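PLASEDSTEAD COUNTY AND BAKALIS TIMBER SETTLE CLAIMS OVER LEASE PAYMENTS

PRADEVBRIDGE -- Plasedstead County and Bakalis Timber have settled a lawsuit over unpaid rent on land in the Ulley valley. The county holds the land in trust for the families who signed it over for logging. Under the settlement, the company will pay the families what they are owed, with interest, and will open its cutting records to the county for the years covered by the case.
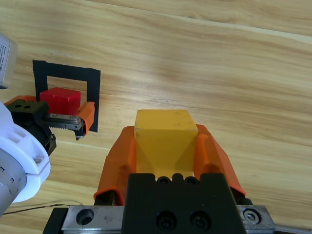 Office of Trust Lands, Plasedstead County

The lawsuit was filed in county court in Pradevbridge by a group of 40 leaseholding families. They said Bakalis Timber had figured its payments from a price list that was out of date and had left two parcels off its yearly statements. They also said the county had accepted those statements without checking them against the number of loads hauled out.

The company does not admit wrongdoing. The county agrees that its own checks fell short and will pay the families' legal costs from the general fund. No money will be taken from the trust accounts for this purpose.

The court must still approve the terms. Any family that objects may file a written statement with the clerk before the hearing. A notice giving the hearing date will be mailed to each account holder at the last address on file.
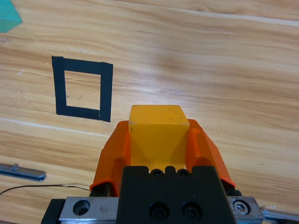
Last updated: August 6, 2023

Payments will go out in two parts. The first will cover rent that both sides agree is due. The second will follow a review of the load tickets by an outside accountant chosen by the court. The review is expected to take about 12 weeks.

Families do not need to sign up to receive the first payment. People who have inherited a share and have not yet had it put in their name should bring a copy of the will or the probate order to the trust lands counter in Pradevbridge. If there is no will, the staff can explain which forms the court accepts.
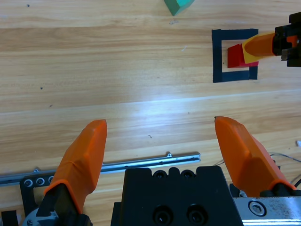
Orange gripper fingers and a wooden tabletop.

The county will also change the way it handles new leases. Each one will state the price source to be used and how often it must be brought up to date. Haulers leaving the Ulley valley will turn in a ticket for every load, and copies will be kept for 20 years. Account holders may ask to see the tickets for their own parcel at no charge.

Existing leases with other companies are not part of the case. The county will look at those separately and will write to the families if it finds errors.

BACKGROUND ON THE ULLEY VALLEY LEASES
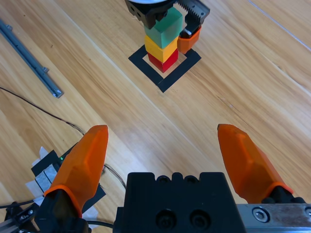 Background section last changed: January

The parcels lie on both sides of the Ulley road, north of Pradevbridge. The county collects rent from the companies that cut there and divides it among the account holders by share. Statements are mailed once a year. Questions about a statement should be sent in writing to the Office of Trust Lands, with the parcel number at the top of the letter.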